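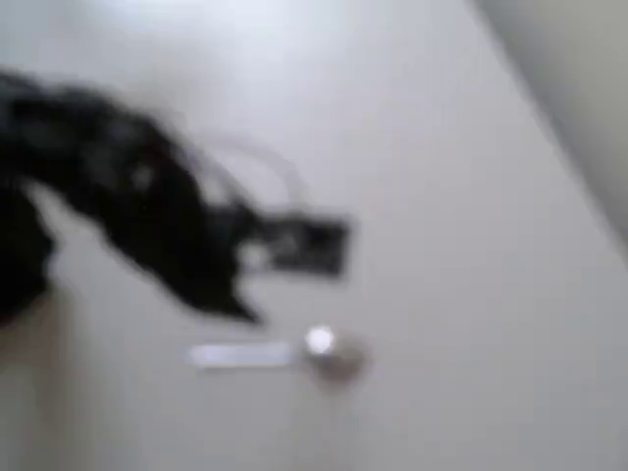

Shewit Gebru asked under the last post whether the Givero could be taught to work a lever handle without buying the Door Pack, and whether the Door Pack was any good if it couldn't. Yes to the first, and sort of to the second. I've had the arm for long enough to have opinions and a scratched door.

Teaching the Givero arm to approach a lever handle

What you need: the arm and its stock gripper, the Tufa software (the free version will do), a door with a lever handle, and a household willing to use a different door for an evening.

1. Park the base so the arm reaches the handle with the elbow still bent. The Givero manual says to work at full reach. The manual was written by someone with a very short door.

2. Lock the base. Both brakes. Push it with your hip to check.

3. Sort out the cable. Leave enough slack for the wrist to turn all the way over and back, then turn it all the way over and back by hand before you power up. Adanech Tilahun clips hers every few inches and has never snagged one. I used tape and have snagged two.

4. Open Tufa, choose New Skill, and drop the speed to 32 percent. The default is 90, a setting I assume is there for people who rent.

5. Switch to hand guiding and bring the gripper in above the lever, out toward the free end, away from the pivot. Save this as Hover. You want clear space between the fingertips and the handle, because the next move always starts with a little lurch.

6. Guide it down until the fingers rest on the lever. Save as Touch.

7. Press the lever down with the arm still in hand guiding, following the curve the handle wants to take. Save points along the way. If you save only the top and the bottom, the arm will cut straight across and argue with the hinge side of the latch.

8. Play it back with a hand on the stop button. Expect it to miss. Nudge Hover, save, play again. Mine took 31 tries, several of them my fault.

Now, the Door Pack. It costs extra and gives you a ready-made version of steps 5 to 7, plus a rubber finger sleeve. The sleeve is great. The ready-made skill assumes a handle at the height Starnent puts them in its demo kitchen, and my house in Peltham was built by people who hadn't seen it. I still had to redo Hover and Touch, so the pack saved me step 7 and a bit of swearing.

Buy it if you have several doors to do. For one door, do it by hand and order the sleeve on its own from the spares page, under Grip Accessories, where it is listed as "sock."

Round knobs are a separate page. I haven't finished it, and I am not in a good mood with it.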